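# About us

Fadar is a small teaching group for near-surface geophysics. Five of us, two rooms above a shop in Brotby, one very full store cupboard. We run short field schools and evening classes for people who want to know what's under the ground and haven't got a physics degree. Some have. Most are teachers, surveyors, archaeology people, a few farmers.

Started by Danica Kos and Damir Tomić. Danica did resistivity surveys for years — drains, old walls, landfill edges. Damir came from gravity and magnetics and still thinks everything is a magnetics problem. They wrote the first course over one winter and ran it in April with 16 people in a field that was mostly standing water. The readings were awful. Good course though, and we still use that data set in week two, as it shows what bad electrode contact looks like better than anything we could draw.

## What we teach

- **Resistivity for beginners.** Four electrodes, a tape, a meter. Wenner first, then Schlumberger, then dipole-dipole if the weather holds.
- **Magnetics in a weekend.** Base station, diurnal correction, gridding. Leave your belt buckle and keys in the car.
- **Ground radar, an introduction.** Mostly about velocity and why your depths are wrong.
- **Reading someone else's report.** Evening class, three sessions. For people who commission surveys and have to sign them off.

Maximum group is 16, same as the first year. Past that people stand about watching and dont get hands on the meter.

Each course has a printed workbook with exercises at the back. Answers are in a seperate booklet, handed out on the last day. Please don't email asking for it early.

## Mayrhofer and Zimico

Two names you'll see all over the timetable. Mayrhofer is our practice site, a long grass strip with pipes, a brick footing and a steel drum buried at known depths. The plan of what's where lives with Danica. Zimico is our own inversion software, 2D only, runs on an old laptop, free to anybody who's done a course. The manual is nearly 33 pages and needs rewriting, we know.
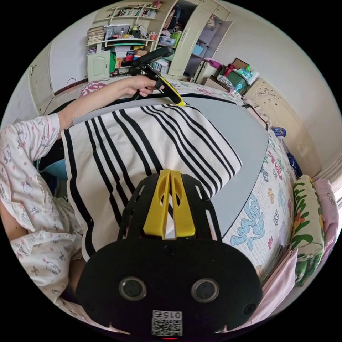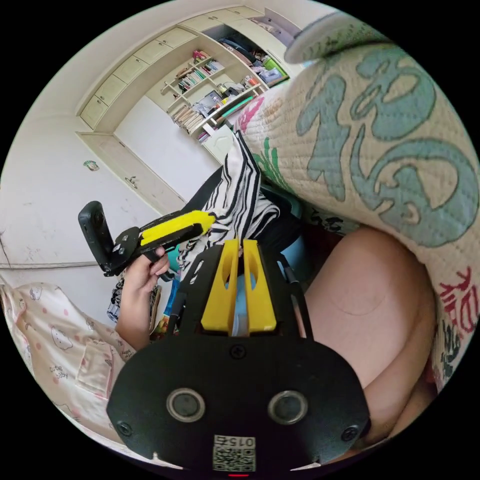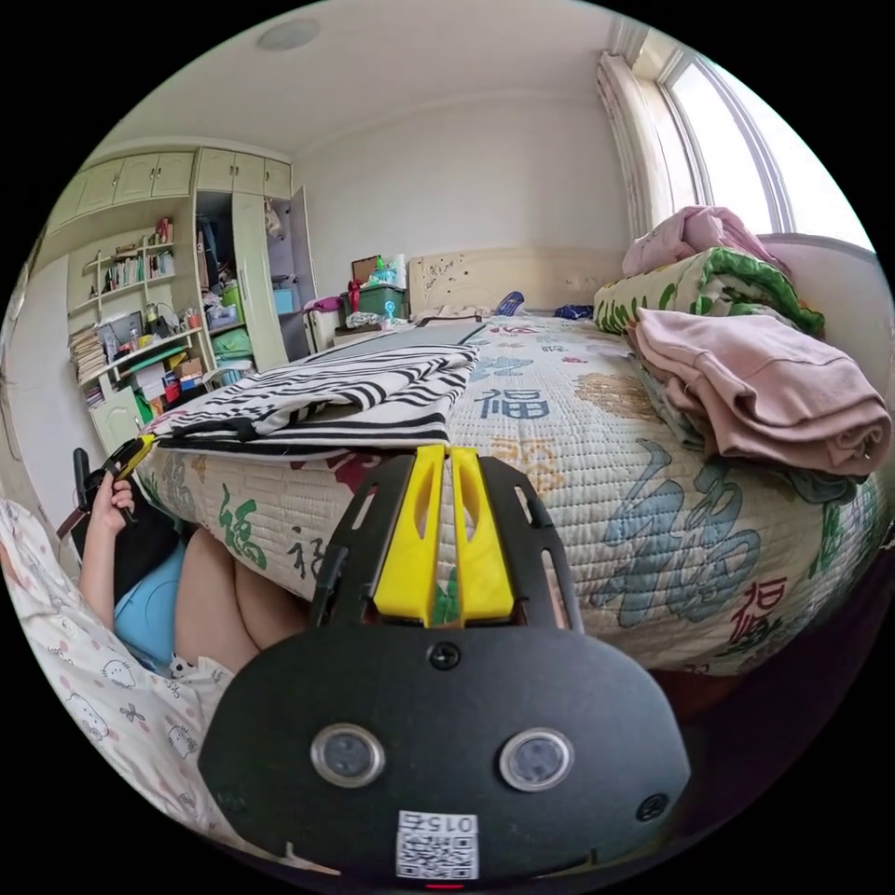
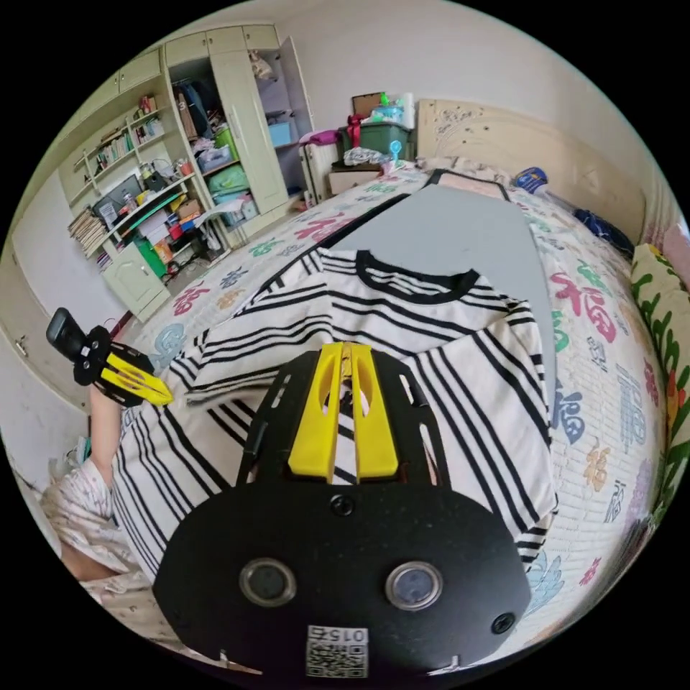 Zimico reads plain text files, one reading per line — electrode positions, then apparent resistivity. If yours won't load, check for commas in place of decimal points. Nine times out of ten it's that. If it isn't, send the file to Damir with the line spacing and the array type. Not a screenshot.

## Fees, bookings, kit

Fees are on the course pages. One price for everybody, workbook included, lunch not. Teachers can book through their school and we'll invoice the school.

We do lend the resistivity meter between courses, to past students only. Three weeks at a time. Bring it back charged and with all the clips on the cable reels. Two clips went missing last summer and it held up a whole class.

Boots for anything at Mayrhofer. Parking is by the lower gate, the top one is kept locked.

Page last changed 09/05/2025. Autumn timetable to follow once the landowner has confirmed when the grass is being cut.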